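Notebook, trip planning desk
March 29, 2020

Sunday, working from the kitchen. Going back over the Sirnero itinerary while the phones are quiet. All departures through May are off, so this is the time to fix the parts of the route we kept patching last season. Efren Gatchalian has the hotel list and I have everything else.

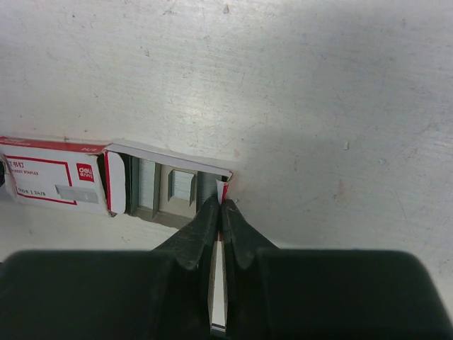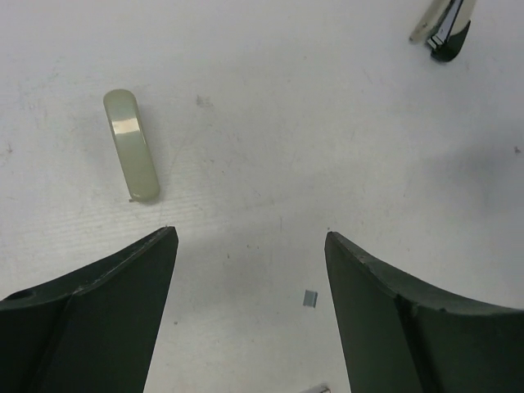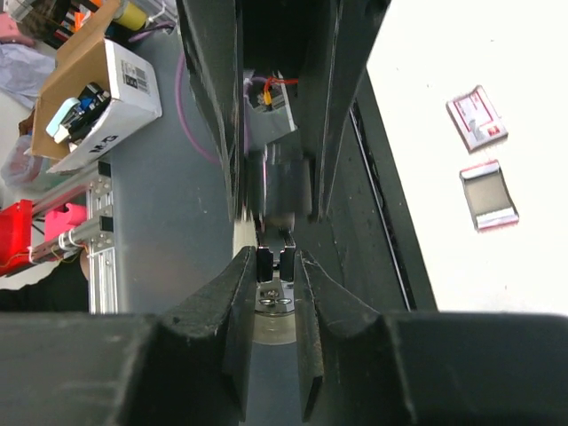
Day 1, arrival. The old sheet sends people straight from the ferry to the hill fort. Too much after a night flight. Moved the fort to the second morning and left the first afternoon open, with the harbor walk as a suggestion. The walk is flat, it has benches, and the guests can turn back whenever they want. Kept the fish supper.

Day 2. Fort first, before the tour buses. The path up has 500 steps according to the sign at the bottom. I have never checked. Last year's sheet said "short climb" and we got letters. New wording: "a long stair with places to rest." There is a road up the back side for anyone who can't do it, but a car has to be booked the evening before, and the driver wants cash. Ask Efren if the hotel can put it on the bill.

Lunch at the covered market. The stall with the corn cakes closes when it runs out, so the group should eat before looking around.

Day 3, Irnorbridge. This is the leg I have changed most. Train out, bus back. The train takes almost 3 hours and the left side has the river for most of the way. Seats are not numbered in second class. In first they are, and the odd numbers are on the left going out. Wrote this down once before and lost it.

In Irnorbridge itself the old sheet had five stops. Cut the costume museum and the bell tower. The tower is fine but it only lets in a few people at a time, and a full group ends up standing in the street. Left in:
- the cloister
- the tannery yard
- the bridge, on foot, both directions

Tannery yard smells. Say so in the sheet. Some guests like it better than anything else on the trip and some wait outside.

Day 4. Free day. Efren wants to offer the boat to Jekerari as an extra. I'm in favor if it stays an extra. The crossing can be rough in spring and there is nothing much to do on the island if the wind comes up and the return is late. One café, a chapel, a beach with stones. Good for walkers. He thinks we could run it with a minimum of 7 people. I'd go down to 5, or it will never run at all. Not settled.

Day 5. Transfer and the Ghaffari gardens on the way. They are closed one day a week and the day has changed twice. Need to confirm before printing anything. If closed, the fallback is the pottery village, but the drive is longer and lunch moves. The garden guide was good last year, slow and clear, and she let people sit down. Request her again.

Things still open:
Luggage on the bus back from Irnorbridge. The hold is small. Overnight bags only, big cases stay at the Sirnero hotel. Put this in bold on the first page, since it was missed by half the group in the fall.
Tipping note is out of date.
The map has the ferry landing on the wrong side of the harbor. I have the corrected drawing somewhere in the blue folder.
Water refill points: the market and the station have them. Not sure about the fort.

Refunds are a separate matter and not in this book. Anyone who calls about the spring dates goes on the list and gets a call back. Don't promise new dates to them yet.

Sent the draft of days 1 to 3 to Efren this afternoon. Days 4 and 5 when he answers on the boat.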